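Ornix bin picking package, shop build review

Posted 2020-07-27 by Ju-won Yeom

Short version first, I have to be back at the shop in a bit. Ornix is worth the money if you already have an arm and can stand reading a bad manual. Don't buy it as your first robot project. Longer version below.

What you get

Software on a stick, a license, a calibration sheet and a printed manual. No arm, no gripper, no camera. The web page is not clear on that and I've seen people get burned. You bring the hardware, Ornix looks at what's in the bin, picks a grasp point and hands your controller a move. That's the whole product.

We run it at the Girnton shared workshop, on the big arm in the back bay. Build is mine, with a lot of borrowed hands. Two months on it now, evenings mostly.

Install

Fine. Long but fine. The installer asks for the same network address in different places and if you get one wrong it doesn't say which. Write it on tape and stick it to the monitor. License activated first try, which I was braced for.

Connecting to the controller was the slow part. Manual covers it in half a page, and that half page is for an older version with differnt menus. Support answered my email the next morning, with the right screenshots. Credit where due.

Calibration

You print the sheet, lay it flat in the bin, jog the arm to the marks. Then again in another corner. Then again. Tedious. Do NOT let the bin shift after. I lost a whole evening to a bin that slid a hair between calibration and the first run, and every grasp landed off to one side by the same amount. Now everything is clamped down to the wood and I don't touch it. Buy decent clamps before you buy the software, seriously.

Also check your cable slack through the full swing before you let Ornix choose its own wrist angles. It will find poses you would never pick by hand. Mine got to one where the cables went tight and I hit stop. There's a wrist limit setting, buried under Advanced, leave it off and you'll be sorry.

Picking

First tests were wood blocks from Stindirwood, offcuts, all nice flat faces. Worked so well I got cocky. Blocks tell you nothing. So out came the toy box. A doll in a light blue outfit, a green dinosaur, a blue plastic thing with a ridged or curved top, a little action figure, a gray-green box, a paddle with a black face. Nothing shaped like anything else. Front bin is the pick side, rear bin is the drop side.

The box is easy for it. Dinosaur is OK if it goes for the body, bad when it goes for the tail. Paddle flat on the floor of the bin is hard, the fingers have hardly anything to get under. The doll is the one I keep watching. Soft clothes, arms and legs going everywhere, and Ornix likes to aim for the middle of her, good choice most of the time.
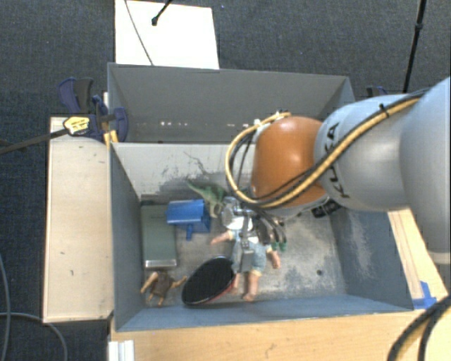

Speed

Slow out of the box. Default approach is very careful, a long pause over the part, then down. I set the approach height to 18 mm and cut the pause, and it feels like a different product. Don't go lower with metal bins unless you enjoy new scratches. Planning time goes up when things are touching each other, and in a toy bin things are always touching.

What I don't like

The log. It says "grasp rejected" and no reason. Too close to the wall? Wrist limit? Can't see the part? Guess.

The settings screen forgets your last folder every single time.

No sensible way to save one setup per bin. I have two bins and want to swap pick and drop sides. You have to load a whole new project and wait.

Price. I split it with the shop or I wouldn't of done it.

What I like

It recovers. Missed grasp, it backs off, looks again, tries another spot. The Dierckx package we tried before this just stopped and waited for someone to walk over and press a button. That alone sold me.

Simulated run before the real one. Use it every time you change anything.

Support, see above.

Score

Four out of five. Would be higher with a log I could read. There's an update due in August that is supposed to fix the project loading, I'll edit this if it does.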